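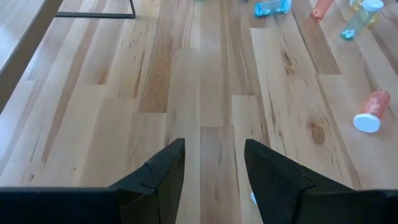

Foro de Bibliotecas Asociadas > Catalogación > Normas y criterios
Tema: Signos diacríticos en los puntos de acceso de autores personales

Eusebio Paredes (coordinación de catálogo)
Jueves, 22 de junio de 2023

Estimados colegas:

Se somete a consulta de las bibliotecas participantes el tratamiento de los signos diacríticos en los apellidos de autores extranjeros. Durante la revisión del fichero de autoridades se han identificado 573 registros con formas divergentes. De ellos, 128 corresponden a autores con dos entradas simultáneas, una con signos y otra sin ellos.

El caso que ha motivado la consulta es el apellido Siliņa, que figura también como Silina y, en una de las sedes, como Siliņš, forma masculina que no procede. La coordinación propone adoptar como forma autorizada la que emplea el propio autor en su lengua, con todos sus signos, y consignar la forma simplificada como variante.

Se ruega remitir las observaciones en este mismo hilo.

kapoor_k (sede Bidell)

De acuerdo con la propuesta en lo sustancial. Solicito, no obstante, que se aclare qué se entiende por "la que emplea el propio autor". Hay autores que publican en español sin signos y en su país con ellos. En nuestra sede hemos seguido la portada de la primera obra ingresada, criterio discutible pero fácil de aplicar.

V. Matić

Debo manifestar mi desacuerdo con el criterio de la portada. Mi propio apellido aparece en publicaciones como Matic, Matič y Matić, según los tipos de que dispusiera la imprenta. La portada acredita lo que hizo el editor. Si el catálogo la toma como autoridad, hereda sus erratas.

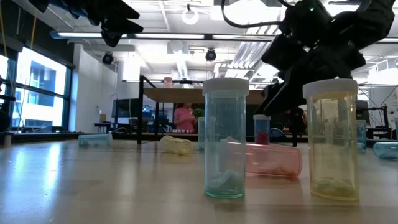
Añado que la sustitución de ć por č altera la pronunciación y puede remitir a otra persona. En febrero atendimos una reclamación por esta causa y la corrección exigió modificar también los tejuelos.

T. Isaksson (préstamo y atención al público)

Sin oponerme a la propuesta, hago constar una dificultad práctica. La mayoría de los usuarios no dispone de esos caracteres en su teclado. En el buscador actual, quien escribe "Torbjorn" no recupera "Torbjørn", puesto que la ø no se trata como variante de la o. Antes de modificar los registros convendría comprobar el comportamiento de la búsqueda.

Eusebio Paredes (coordinación de catálogo)

Se toma nota. La equivalencia de caracteres depende de la configuración del índice y se ha trasladado la petición al servicio informático. Entretanto, la variante sin signos quedará consignada en todo registro modificado, de modo que la consulta simplificada siga dando resultado.
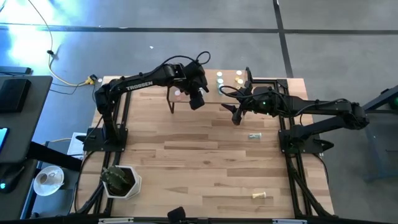
En cuanto a lo expuesto por la sede Bidell, se admitirá la forma sin signos únicamente cuando conste que el autor la ha adoptado de manera estable.

kapoor_k (sede Bidell)

¿Qué se considera constancia suficiente? Una página personal puede cambiar de un mes a otro.

G. Sithole

Sugiero exigir dos fuentes independientes y citarlas en la nota del registro de autoridad. Es el procedimiento que aplicamos con los seudónimos.

V. Matić

Me parece aceptable, siempre que ninguna de las dos sea la cubierta de una traducción.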